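About Flusbridge

Flusbridge repairs and tests robot arms and grippers for small manufacturers. We work from two units at Flidurside and have 30 people on the payroll. Most of our customers run one or two cells and have no automation staff of their own, so when an arm stops or drops something they ring us.

The company was started by Dalva Medeiros and Anderson Bragança, who had both spent years servicing packing lines. Mirela Tavares runs the workshop and Jucélia Fontes looks after customer visits. Ieva Mockus joined us later as head of safety, a post we did not have before the Falcão fault. 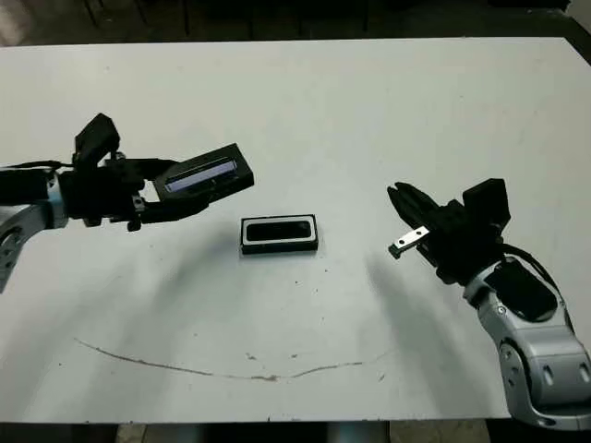 The Falcão fault is the reason we work the way we do now. Falcão was our first two-armed test cell, and in April of its second year the left gripper let go of a part while the arm was still moving. The part cleared the guard and landed in the walkway. No one was hurt. We had signed that cell off ourselves, and the log showed 907 clean cycles before the drop. Mirela's team found a worn cable at the wrist which cut power to the fingers for a moment when the arm was stretched out. Our checks at the time were all done with the arm tucked in, so the fault never showed. Today's hold tests are done with an arm reaching in over the table, a black box in its gripper, and the other arm's gripper left open and empty. The cables run along the outside of the arms, where they can be looked at before each run.

We stopped all paid testing while the cause was found. Every customer with the same wrist cable was told, and 123 cables were replaced at our cost. Two customers left us over it, and one has since come back.

A gripper now has to complete 2,094 holds before we pass it, some of them with the power cut on purpose. Ieva can stop any job, including one that is late, and does not need a director's agreement. Fault reports go to the customer in full, with our own mistakes left in.

Our current project, Venora, is a wrist cable tester that customers can use on site. It is on trial in our own workshop and is not yet for sale.

Visitors are welcome by appointment. Please bring safety shoes and report to the office at Unit 2 first.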